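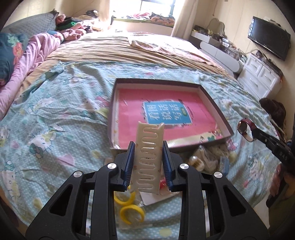 Pink book in its plastic wrap, plus the rest of the pile on the bed.

OK so a few of you asked how the prison letter writing works after I posted about it in November. Long thread, sorry, get a drink.

I write to people who are locked up over their religion or something they said out loud. Not a lawyer, not an expert, just a person with stamps and bad handwriting. I got into it through a little group in Vokwood that meets in the back of a bakery.

Right now I have 3 people I write to. One is in the prison at Koech, where a bunch of folks from the same house church got picked up after a prayer meeting. The other 2 are at Porix, which is way stricter about mail.

How strict? At Porix they take one sheet, both sides, no stickers, no glitter pens (I asked), no cards that fold. Koech lets you send a card and even a photo if it has no writing on it. Check the rules every single time because they change and the old page stays up online forever.

Biggest question I get is "what do I even say to a stranger in jail??" I froze on my first one too. I wrote a whole page on how brave she was and then tore it up because I sounded like a greeting card.

Now I write boring stuff. My tomatoes. The bus being late again. What I made for dinner and how I burned it. A woman who got out of Koech told our group she read a letter about someone's leaky roof so many times she could say it by heart, and she still wonders if they got it fixed.

Stuff I leave out: anything on the case, anything on the guards, names of family, names of other people inside. Every letter gets read before it gets handed over, if it gets handed over. You don't want your nice note to turn into someone's bad week.

And yes, lots of them never get there. Last year our group sent 50 letters to Porix and heard back on 2. I used to get really down over that. One of the two replies was just a drawing of a bird and "thank you for the soup story" and I cried in my kitchen for like ten minutes, so.

We count sending as its own thing anyway. The older members say the mail room notices when a name keeps coming up, and a couple of families have told us the same. I can't prove it! But I keep buying stamps.

Oh, and write to the officials too if you can stand it. Short and polite. Name the person, say what you're asking for (a doctor, a family visit, a real court date), sign it. Mine take me 30 minutes and most of that is me deleting the rude parts.

The Etmont hearing for the house church people got moved again, no new date yet. Their families drove overnight and found out at the door. I'm pretty mad about it and will post when I hear anything.

If you want in, reply or message me and I'll send the sheet with addresses and mail rules. You don't have to share the faith of the person you write to, I mostly don't. First letter is the hardest, keep it to half a page.

Also someone asked about return addresses. Use a PO box if you have one, or ask me and you can use the group's.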